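Tristemura Hand-Held Gripper – Club Kit

Built by the Lesturero Robotics Club. Sold in small batches to other clubs, schools and anyone with a patient household.

Price: $30 deposit, balance on pickup
Batch size: 8 kits
Current batch: open until Saturday, November 18, 2023

The Tristemura is two curved fingers, a grip you squeeze, and a camera that looks out past the fingertips. You do a chore with it, it records the chore, and later your robot arm gets to be bad at the same chore. Our students started on blocks and cups. Then Mariama Sowah, who runs the build side, proposed bed linen, and morale has been interesting ever since.
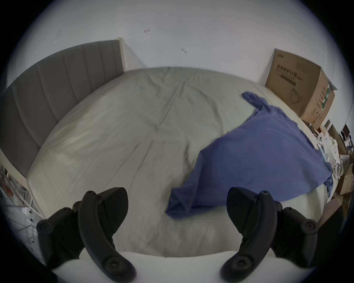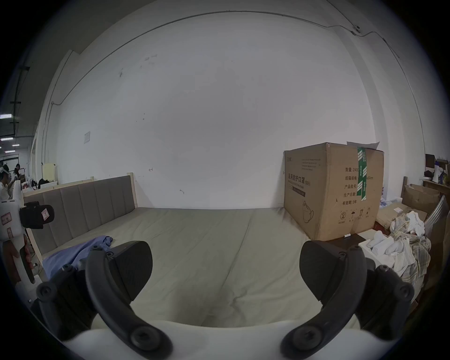
The Sowah fingers are the part we get asked about, so they are now standard on every kit. Mariama redrew them for cloth, with tips that angle inward, and they are the third set to carry her name (the first two are in a drawer). Cloth is where a club finds out how good its fingers are. A blue cloth left in a heap on a pale bed sheet sounds like an afternoon's work, and our students have so far logged 1,592 attempts at that sort of thing. Nkrumah Amegashie checks every recording and has opinions about most of them.

What you get
Gripper body with both fingers fitted
One spare pair of finger pads
Camera mount (bring your own camera)
Hurkura logging software, club license
Printed build notes, with Nkrumah's corrections in pen

What you don't get
A robot arm
A bed

Good to know
Assembly takes one club meeting if you read the notes, two if you don't. Tighten the round knobs by hand and leave the pliers alone – we stock replacement knobs for a reason. Left-handed students report no trouble. Hurkura holds up to 2,625 recordings before you need to move them to another drive, and it will tell you so in a rather curt pop-up.

The next batch ships in February. Schools may pay by purchase order.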